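Small update on the arm I am building in my garage. It is month five, and my wife has stopped asking when the car comes back inside.

The base is finished. I printed the shoulder parts again with thicker walls, because the first ones cracked at the bolt holes. It took 11 hours for one bracket. Rūta Mets from the Savgate workshop let me use her big printer for the rest – thank you Rūta!

Motors are all on the bench and wired. The wrist motor still makes a noise like a small coffee grinder. I put new grease in it, same noise.

While I wait for the new wrist gear, I do the gripper in simulation.
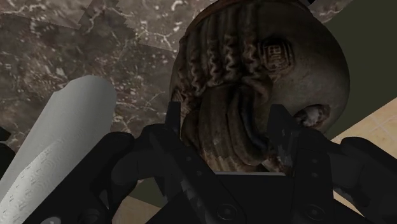 My problem this month is the grip force. I have one value for everything, and this is not a good idea when the things have different shapes. A box is easy, the two fingers are flat and the box is flat. The brown jar is the hard one: it is round, it has ribs and a thick lip, and one finger presses low on the side near a rough patch. So I want the force to go up in small steps until the slip number is quiet, and then stop.

Algirdas Vasiliauskas asked what update rate I use. The controller runs at 50 Hz. I tried 350 and my old laptop became very sad.

Also changed the friction of the finger pads. I had copied it from a forum post and it was much too high, like glue. With such a value every grasp looks good and you learn nothing.

Next job is to cut real pads from rubber sheet. I have a piece of 20 cm left over from the door seal. If somebody knows which knife cuts it clean, please write me. Mine makes an ugly edge.

The gear from Hustitow should come in October. Until then the garage is quiet in the evenings, and the neighbors are happy.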